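Support > Fan Goods > Light Sticks > Set-Up

Section 2. Pairing the Trirnby light stick with a concert seat
Updated May 13, 2020, by Hutsuliak Product Documentation

Complete this section before entering the hall. The stick works by hand without pairing, but it will not follow the stage lighting cues until a seat number has been written to it.

1. Open the battery cover and insert the batteries. Match the + and - marks inside the handle.
2. Close the cover and slide the switch to BT. The ring blinks blue.
3. Open the Markent app and select Concert Mode.
4. Choose the date of the show, then enter the section, row and seat printed on the ticket.
5. Hold the stick within 20 inches of the phone and tap Write Seat. Wait for the ring to turn solid white.

CAUTION: Do not change the switch position while the seat is being written. If this happens, remove the batteries, put them back and start again from step 2.
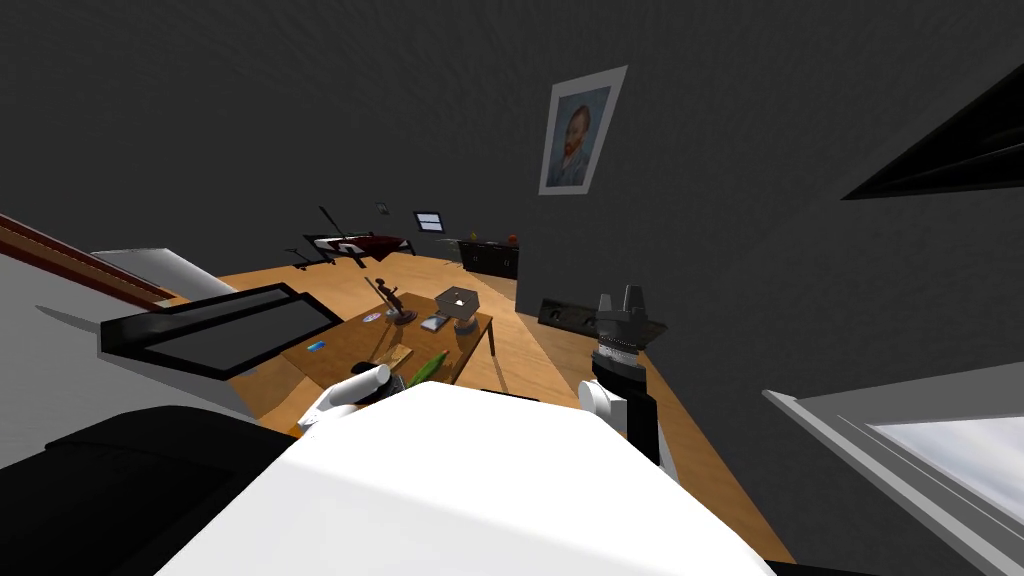 A reader asks if the seat has to be written again for the second night when the seat is the same. It does. The app stores the show date together with the seat, and a stick carrying the wrong date stays dark during cues.

NOTE: Sticks bought before March may need new firmware. If the app shows error 93, select Settings, then Update Stick, and repeat steps 3 to 5. Use fresh batteries for the update.

2.1 At the hall

1. Slide the switch to CONCERT after taking your seat.
2. Keep Bluetooth on the phone off during the show. An open app connection takes priority over the hall transmitter.
3. If you change seats, write the new seat number. The color pattern is sent by seat, and a moved stick shows the color of its old position.

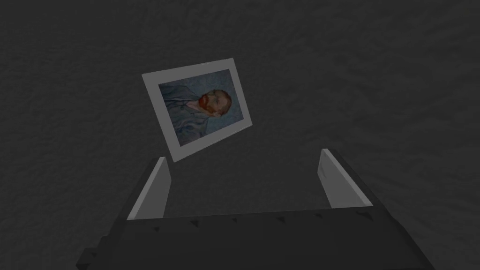

Issue 2, page 20

2.2 Small venues

Halls with fewer than 3,000 seats, including the Gustham Theater, send one cue to the whole room. In these venues enter the section only and leave row and seat blank.

CAUTION: The dome is not sealed. Keep it away from rain and drinks. Do not swing the stick without the wrist strap attached.

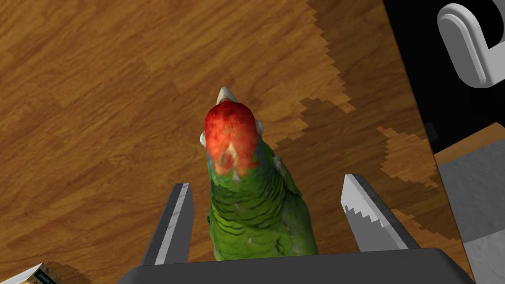
Mine goes back to red after every song, one owner writes, and the app says the seat is saved. Check the switch. In the ON position the stick returns to the last color chosen by hand. Move it to CONCERT and wait for the next cue.

After the show, slide the switch to OFF and remove the batteries if the stick will be stored. The seat data is kept until it is overwritten.

Continue to Section 3, Replacing the dome.

© 2020 Hutsuliak. All rights reserved. | Contact Support | Back to top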